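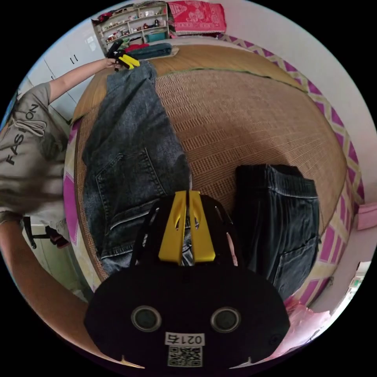

Robot teaching by demonstration

Robot teaching by demonstration (people also say "learning from demonstration", or just "showing it") is a way of getting a robot to do a job by doing the job yourself while everything gets recorded. I look after this page on the Proltbridge home robotics wiki, so you get it in my words, and I do go on a bit about laundry.

There are two main ways of going about it. You can drive a real robot from a distance, or you can leave the robot at home and carry its fingers around with you.

Remote control

With remote control, often called teleoperation, the person moves a pair of handles or a small copy of the arm, and the robot follows. The great thing is that every movement you record is one the robot can make, since it has just made it! The drawback is speed. My first go at a tea towel on the Bulus rig took 6 minutes, and I came away with a sore neck. You also need the robot in the room with the washing, and most bedrooms I know won't take one.

Hand-held grippers

A hand-held gripper has the same sort of fingers a robot would have, but a person holds it and squeezes. People usually work with 2 of them, one in each hand, so one can keep hold of a waistband while the other deals with the legs. I find them far nicer to use. You do have to unlearn a few habits, though -- no smoothing with your palm, no tucking things under your chin.

Jeans come up a lot in this kind of work. The cloth is stiff and the seams are thick, and when a waistband is pinched it bunches up in a way a T-shirt never does. The bed is a popular place to fold them, and a woven mat makes a decent surface to lay them out on.
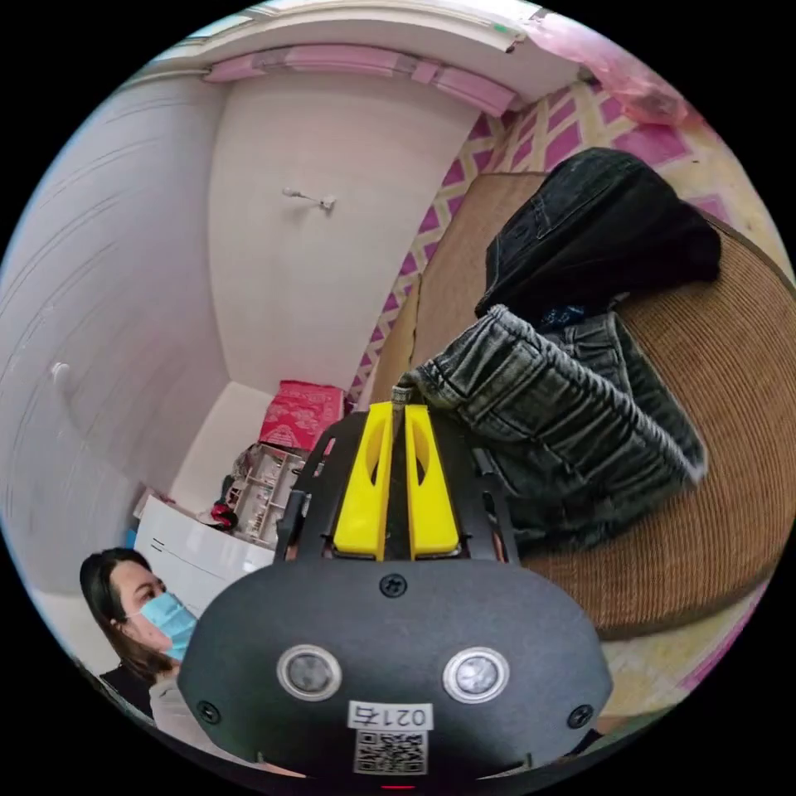
What gets recorded

It depends on the kit, but you'd normally want a view from near the fingers, how wide they are open, and where the hand is going. The Sproģis set, a small collection of folding jobs that I helped label one November, has 773 recordings in it. We threw out 117 more, mostly for fingers that had slipped off the cloth halfway through a fold. I argued for keeping some of those (a robot will slip too, and it would be handy if it knew how to have another try) but I lost.

Common problems

Rushing is the big one. People who fold quickly at home tend to flick the cloth, and a flick is very hard for an arm to copy. Blocked views are another, usually a sleeve or a fold of denim right over the lens. The Zilteo guide asks for a short pause after each grasp, and I'd second that -- it makes the labelling much easier as well.

See also: Teleoperation; Cloth folding; Grippers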